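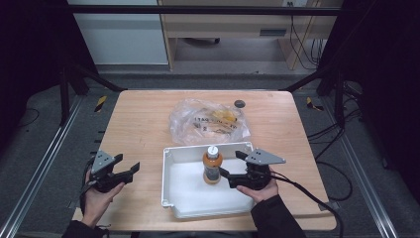
Okia tray set - student project, Ternow robotics club

What it is
Two-handed demos with hand-held grippers, one in each hand. Bottle, white tray, some other stuff on the table. 143 clips so far, 197 planned by November. Raw takes only, no retakes removed yet.

Folders
clips/ one folder per take
notes/ who wore what, left and right gripper ids
bad/ dropped frames, dont train on these

Known problems
- right gripper cable drags on the table, check before each take
- clock drift in the first 5 takes, fix is in sync.py
- labels for the snack bag are inconsistent ("bag", "snack", "food"). Pick one!!
- gripper width missing in a few takes, filled with -1

To do
Split train/test. Valentina Figueroa has the script, needs to push it. Emmanuel Rotich is redoing the calibraton.

Use
Class and club work only for now. Ask before sharing outside Ternow.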